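Looking after a wooden tabletop

An oiled or waxed table needs very little, but it needs it regularly. These notes are for bare wood finished with oil or hard wax. A varnished table only wants a damp cloth.

Daily wiping

Wring the cloth out until it no longer drips, and wipe with the grain. Dry with a second cloth. Skip the spray cleaners – most of them strip oil. 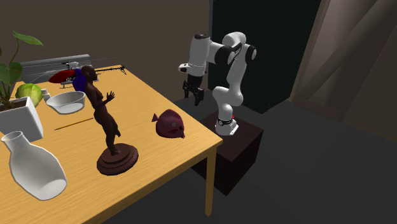 Plant pots cause more black rings than anything else that comes into a kitchen. Water wicks out through the base and sits there for days. A square white pot like the one at the far left of the table, beside the cabbage, needs a saucer or a cork mat under it, even if it is glazed. Lift it once a week and feel the wood with your hand.

Sanding out a ring

Start with 200 grit on a cork block. Go with the grain and feather out well past the mark. Wipe off the dust, then go over the area again with 1000. The 3000 pads sold for car paint are too fine for this job and leave the wood too closed to take oil.

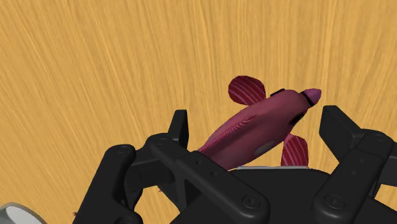

Page last changed: 8/24/25

Where the grain runs in long wavy streaks, as on this tabletop, follow the general direction and don't try to chase each curve. Small scratches across it will show once the oil goes on.

Oiling

Put on a thin coat with a lint-free rag, leave it 30 minutes, and wipe off everything that hasn't soaked in. Sticky patches mean too much oil. I do mine every March, and again before winter if the top looks dull.

Lay used rags flat outdoors to dry – a balled-up oily rag can catch fire on its own.

Meriem Berrada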